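The Katusel Young Reader
A learning sheet from the Nendside Museum of Everyday Things

What Is a Milk Carton Made Of?

Milk is mostly water, and ordinary paper falls apart when it gets wet. How, then, can milk be sold in a box made largely of paper? The answer is found in the walls of the box, which are built in layers.

The layers

The thickest layer is paperboard, a stiff kind of paper made from wood fibers. It gives the carton its shape and lets it stand on a shelf. On both sides of the paperboard there is a very thin coat of plastic. The plastic on the inside stops the milk from soaking into the paper. The plastic on the outside protects the paper from damp hands and wet counters.

Some cartons have one more layer, a sheet of aluminum much thinner than kitchen foil. It keeps out light and air. Milk that has been heated to a high temperature for a few seconds and then sealed in a carton of this kind can stay in a cupboard, unopened, for months. Once the carton is opened, it belongs in the refrigerator.

From flat to box

Carton material arrives at a dairy on large rolls or as flat pieces, already printed. A machine folds it along pressed lines, called creases, and seals the edges with heat. Visitors to the Hong Gallery on the second floor may unfold a clean carton and find these lines for themselves. The gallery holds 996 cartons, bottles and cans, and 130 of them once held milk.

Reading the outside

The printing on a carton has work to do. It gives the name of the product, the name of the company, the ingredients and the nutrition facts. Many cartons also carry the badge of the company that makes the packaging.
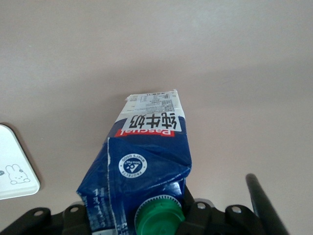
Katusel Young Reader, Issue 2

The large black characters on this blue-and-white carton are Chinese. They say 纯牛奶, which means "pure milk." The brand name, Pascual, is printed in white on red, and the round white badge belongs to Tetra Pak. Paperboard that has been bent or pressed keeps its folds, as the blue side of the carton shows.

After the milk is gone

Empty cartons can be recycled in many towns. At a paper mill they are stirred in water until the fibers come loose from the plastic and metal. The fibers may then become paper towels or new cardboard. Ask an adult whether cartons are collected where you live.

Words to know
Crease: a line where material is meant to fold.
Fiber: a very thin thread, such as those found in wood.
Paperboard: thick, stiff paper.

Text by Jong-dae Jin, Department of Learning. School groups enter by the Sendgate door.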